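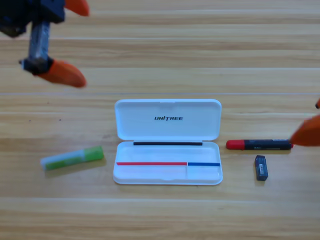
Denonari, the two-arm planning software developed by the small team at Sivar in Breltville, reached version 2 in May and is now open to anyone who wants to run it. The new release changes how a pair of arms share a job on one table. In earlier versions one arm waited at its rest position until the other had finished, even for something as ordinary as putting a glue stick, a marker and an eraser into an open pencil-case-sized box. Now the right gripper can be down at the black end of the marker while the left is still moving above the other side of the table, and the planner keeps track of the space both of them need over the white case in the middle.

"We've wanted this from the first week of the project," said Eylül Değirmenci, who leads software at Sivar. "Watching one arm stand idle drove us all a bit mad. The first evening both of them set off together we stayed until nine just running it again and again!"

The work is split between three modules. Perception finds each object and estimates which way it is lying, then hands over a short list of grasps ranked by how much room the fingers will have. The scheduler, called Balogh, decides which arm takes which object and in what order. A motion layer then plans both paths as a single problem and replans every 36 milliseconds, so that if an object rolls or is nudged the arms can change course partway through a reach.

Small stationery has been the team's favourite test set for good reason. Barrels roll, caps are a different colour from the body and fool simple segmentation, and translucent plastic takes on the colour of whatever is under it. A compact eraser standing up on its end is easily knocked over by a finger that was aiming for its neighbour. Version 2 adds a clearance check for exactly that, and grasps that pass too close to a neighbouring object are moved down the list – they are still available if nothing better turns up.

Containers get their own treatment as well. Denonari now models a case as a tray and a lid joined at a hinge, and treats an opened lid as a surface to stay clear of. Users can mark regions inside the tray and assign objects to them in a plain text file.

The release comes with 164 recorded tabletop layouts and 500 simulated ones for regression testing, along with the scripts the team uses to replay a run at quarter speed with both planned paths drawn over the top. Değirmenci is especially fond of the replay tool. "You can see where the planner changed its mind," she said. "I learn something from it most mornings."

There is still plenty to do. Handovers from one gripper to the other are experimental and switched off by default, and closing a lid with both arms is next on the list. The team would love to hear from labs and hobbyists whose tables are messier than their own.

The manual and installation notes are included with the download. Bug reports and new layouts can be sent through the Denonari project page, and replies come from the developers themselves – usually from whoever wrote the module in question.

Media contact: Eylül Değirmenci, Sivar, Breltville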